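Chapter 4
Surfaces and How They Wear

Learning goals

After reading this chapter you should be able to name the main ways a surface wears, explain why two surfaces in the same room can age at different speeds, and read a simple wear record.

4.1 A shop floor in April

When Pramila Grewal took over the furniture repair shop at Hokora, she found a box of 56 cards left by the previous owner. Each card recorded one tabletop: its material, its finish, where it had stood, and what was wrong with it when it came in. Few of the tables had been broken. Most had simply been used – wiped, leaned on, and scraped by plates.

Wear is the gradual loss or movement of material at a surface. It differs from breakage, which is sudden, and from corrosion, which needs a chemical reaction. In practice the three often occur together. A scratch in a coating lets water reach the layer underneath, and the damage then spreads from below.

4.2 Three terms used in this chapter

Abrasion is wear caused by hard particles or a rough surface sliding over a softer one. Adhesion is the sticking of two surfaces at small points of contact, which may tear as they move. Fatigue is the cracking that follows repeated loading, even when each load is light.

Light-colored tops tend to show dark rub marks early, while fine scratches are easier to see on dark, glossy ones. Keep this in mind when you compare the cards in Section 4.3.

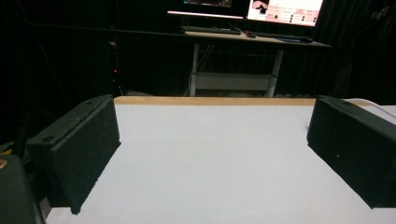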